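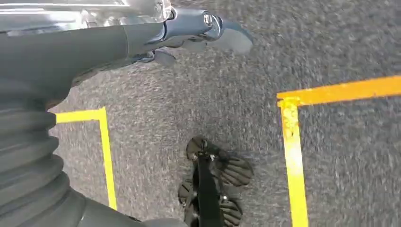

I own 2,791 baseball cards that matter to me and a much larger pile that don't, and for years the first group lived in shoeboxes labeled things like "GOOD" and "GOOD 2." So I bought the Steltine card binder, the zippered one with side-loading pockets, in the color they call Vondwood. It's brown.

The pages are the best part. They're thick, they don't stick together, and a standard card goes in without that little corner-bending prayer I've been saying since third grade. Side-loading means nothing slides out when you tip the thing over, and I've tipped it over plenty.

Then there's the zipper. It runs fine along the long edge and sulks at both corners. With 14 pages in, no trouble. Fill it to the limit printed on the sleeve and you'll be leaning on it like a guy closing a suitcase full of beach towels.

My other gripe is thicker stock. Relic cards fit, technically, in the same way I technically fit into my high school jersey. I moved mine back to top loaders and they seem happier.

I had an Unley binder before this. Cheaper, with D-rings that left a dent in every rookie on the inside column, including a minor league catcher I'd been holding since August on the theory that he'd learn to hit a curveball. The Steltine has no rings at all, so the catcher is safe, if still not hitting.

Would I buy it again? I've already ordered 2 more. The sets are going in next, all 1,213 cards of them, once I find the checklist.

Posted 17/04/2023 by Araújo

Share this post | 14 shares | 2 comments

We use cookies to improve your visit. Accept | Manage settings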